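Le chemin de désir, petit article de fond par une marcheuse qui n'a jamais su rester sur le trottoir

On appelle chemin de désir (ou ligne de désir, ou sente, ou âne, selon les gens à qui vous parlez) la trace que laissent les piétons quand ils passent tous au même endroit sans que personne n'ait rien prévu pour eux. Je tiens cette page depuis quelques années et c'est l'entrée que je remanie le plus souvent, parce qu'on m'écrit sans arrêt pour me signaler un oubli. Dernière mise à jour : 28 juin 2012.

Origine du mot

L'expression traduit l'anglais « desire path ». On lit partout qu'elle viendrait de Gaston Bachelard, et j'ai moi-même recopié cette attribution dans ma première version ! Une lectrice m'a demandé la page exacte, je l'ai cherchée tout un hiver et je ne l'ai pas trouvée. Je laisse donc l'origine en suspens. Les ingénieurs de la circulation, eux, parlaient de lignes de désir pour de simples traits droits tirés sur une carte entre un point de départ et une destination, et le sens a glissé vers l'herbe piétinée.

Dans ma famille on disait « la coupe ». Passe par la coupe, tu gagneras du temps. Je le note ici pour les amateurs de parlers locaux, je n'ai jamais entendu ça ailleurs.

Comment ça se forme

Il faut assez peu de monde. L'herbe se couche, se relève, puis ne se relève plus, le sol se tasse, l'eau reste en surface au lieu de s'infiltrer et les graines n'arrivent plus à prendre. À Brulard, où j'ai habité longtemps, j'ai suivi une trace entre l'arrêt de bus et la boulangerie : invisible en avril, franchement dessinée à la fin de l'été. Je comptais les passants le samedi matin, depuis un banc, avec mon carnet (oui, j'ai des loisirs étranges) et je suis arrivée une fois à 100 personnes, dont 40 seulement avaient pris l'allée officielle.

La terre argileuse marque vite et garde longtemps. Le sable, lui, oublie presque tout d'une tempête à l'autre. Et puis il y a la neige, que j'adore pour ça : une nuit suffit, et au matin tout le quartier a dessiné son plan sans le savoir.

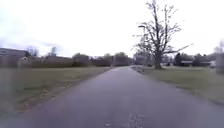
Les urbanistes se partagent en gros entre deux écoles. La première bouche : une haie, une barrière basse, des rosiers si l'on est méchant. La seconde attend, regarde où les gens marchent, et revêt ensuite. On raconte volontiers l'histoire d'un campus où l'on aurait semé du gazon partout avant de tracer la moindre allée, mais le campus change de nom à chaque conteur, et je me méfie.

Le cas d'Ulten

À Ulten, la place devant la gare a été refaite avec de belles allées courbes, et les voyageurs les ont ignorées dès le premier mois. Pramila Katiyar, géographe de formation, en a tiré une brochure que je recommande chaudement si vous tombez dessus. Elle y a relevé 3000 trajets à la main, et elle distingue la trace d'impatience, qui coupe un angle, de la trace d'évitement, qui contourne une flaque, un chien, un lampadaire en panne. Cette distinction m'a fait revoir la moitié de mes notes ! Elle soutient aussi qu'on accepte assez bien une allée courbe tant qu'on ne voit pas où elle mène, ce que je n'avais lu nulle part et qui me paraît juste.

Ce qui n'en est pas un

Un chemin de halage, une drève, une voie romaine même enfouie : tout cela a été décidé par quelqu'un. Les passages d'animaux posent un problème plus joli. Sur le plateau de Brito, les marcheurs empruntent les coulées des moutons, et je serais bien en peine de dire qui a désiré quoi. Je les ai mis dans l'article, je les ai retirés, je les ai remis. Pour l'instant ils y sont.

Les vieilles routes compliquent encore l'affaire, parce que beaucoup ont sûrement commencé comme des raccourcis entre deux hameaux, et qu'on les a empierrées ensuite.

Droit et entretien

Je ne suis pas juriste, prenez ceci avec prudence. En terrain privé, le fait que tout le monde passe ne donne pas automatiquement un droit de passage, et un propriétaire peut généralement clore. En terrain public, c'est surtout affaire de règlement local. À Tekow, les jardiniers ont fini par répandre des copeaux sur les 3 traces les plus creusées du parc, sans délibération ni panneau, et les joggeurs s'en trouvent très bien.

Voir aussi : sente, layon, raccourci, servitude de passage, draille.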